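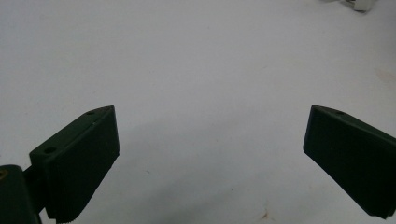 *Photo: Burkdale workroom, first table. Credit: the author.*

**March 8, 2022**

The work table at Burkdale has been in regular use since December, and readers of this blog have asked for an account of how its top is kept. The following remarks are offered in reply.

The surface is pale, between white and gray, with a smooth matte finish. I selected it over a glossy sample from Stovport. A matte surface is easier on the eyes during long periods of sewing and paper cutting, and pins remain simple to find on it. The top measures 60 inches in length. The 70-inch version was considered and declined, as it would have blocked the door to the supply closet.

Routine care consists of a wipe with a damp cotton cloth at the close of each session, followed by a dry one. Scouring powder is not used at any time. Glue is lifted with the edge of a plastic card once it has set. Tea and ink should be attended to at once; the one ink mark I neglected required three evenings of patient work with mild soap, and a trace of it remains near the back corner.

Fabric from Flellodance, particularly the darker cottons, is now washed before it is laid out for cutting. Two early pieces left a faint color on the top that did not come away until the following week.

The Solís cutting mat is stored flat beneath the table and brought out only when a blade is required. Its replacement has been ordered, and the new mat will be reviewed separately after a month of use.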